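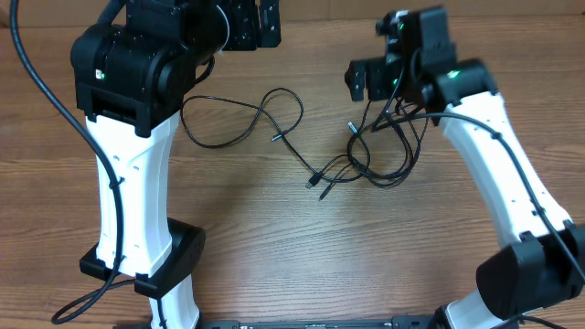

## Gasia 外汇交易手账(Festard 文具,货号 2511)

做外汇的朋友大多有过这样的晚上:欧元兑美元走了一大段,自己明明看对了方向,却在半路下了车,第二天想回头弄清楚当时为什么平仓,翻遍聊天记录也只找到一句“先跑了”。Gasia 手账就是为这样的晚上准备的。它是一本纸质的交易记录本,翻开就能写,不用充电,也不用注册账号,放在键盘旁边,下单之前顺手填几行就好。

最早的版面是 Kimie Sugawara 画的,她自己做日元交叉盘好些年,习惯把每一笔单子的理由写在横格纸背面,写着写着格子不够用了,就自己用尺子加线。后来我们把她的几本旧本子借来一页一页地看,保留了她天天在用的栏目,也删掉了一些看着漂亮、实际上总空着的栏目(比如“今日心情指数”,她一整本只填过两次)。

### 里面有什么

每笔交易占一整页,从上往下依次是:

- 货币对、方向、手数,以及开仓时间。时间栏旁边留了一个小方框,用来写您用的是哪个时区,平台时间和本地时间对不上的朋友应该会喜欢这个小方框
- 进场理由,六行,写不满也没关系
- 止损与止盈,原定价位和后来改动的价位分开写
- 点差、隔夜利息和手续费
- 平仓之后的复盘,占半页,用浅灰点阵纸纹,方便随手画走势草图

每写完 5 笔,会有一页小结,汇总盈亏点数、盈亏比和改动止损的次数。改动次数这一栏是 Tetsuya Koyama 坚持要加的,我们起初觉得有点扎心,试用下来却是大家写信来提得最多的一栏,所以就一直留着了。

本子最后附有一份常用货币对的点值换算表和一张空白的月度数据日历,利率决议、非农、通胀数据的公布时间请您自己填,各国夏令时切换的日子不一样,预先印好反而容易误事。

### 规格

| 项目 | 内容 |
|---|---|
| 尺寸 | A5 |
| 装订 | 锁线平摊 |
| 纸张 | 米白色道林纸,钢笔可用 |
| 封面 | 深蓝布面 |
| 书签带 | 两条 |
| 售价 | 29 欧元 |

布面封面会随着使用慢慢变软,边角也会起一点毛,这属于布料本来的性子。如果您经常带着它出门,可以另配 Brerker 的透明书套,尺寸刚好合适,需要单独下单。

### 适合谁用

做日线和四小时线的朋友用起来最舒服,一天一两笔,有时间慢慢写。超短线的朋友一天几十笔,一笔一页确实太奢侈,建议挑当天最得意和最后悔的那两笔来记,其余的留给平台导出的报表。刚开模拟账户的新手也很合适,早点养成写理由的习惯,将来换成真钱的时候,手会稳一些。

需要说明的是,这只是一本记录本,里面没有行情预测,也没有任何买卖建议。外汇保证金交易有亏损本金的风险,请量力而行。

### 订购与发货

这一批印了 2000 本,由 Hayashi 印刷厂装订,八月起陆续发出。下单后会收到确认邮件,收件地址有误的话,请在发货之前直接回信,Setsuko Imai 会帮您改好。未书写的本子可以在收货后十四天内退回,请尽量保留原来的纸套。

**封面能烫名字吗?** 可以,限拉丁字母和数字,烫银,下单时在备注栏写清楚大小写。烫了名字的本子不接受退货,印刷瑕疵除外。

**有没有股票或期货版?** 目前没有。有几位读者用它来记黄金和原油,把“点差”那一栏当成合约月份来写,据说也挺顺手的。

**写完一本之后怎么续?** 每一本书脊上都留有空白编号处,续写时填上序号即可,版式前后一致,并排放在架子上也整齐。一次订三本以上免运费。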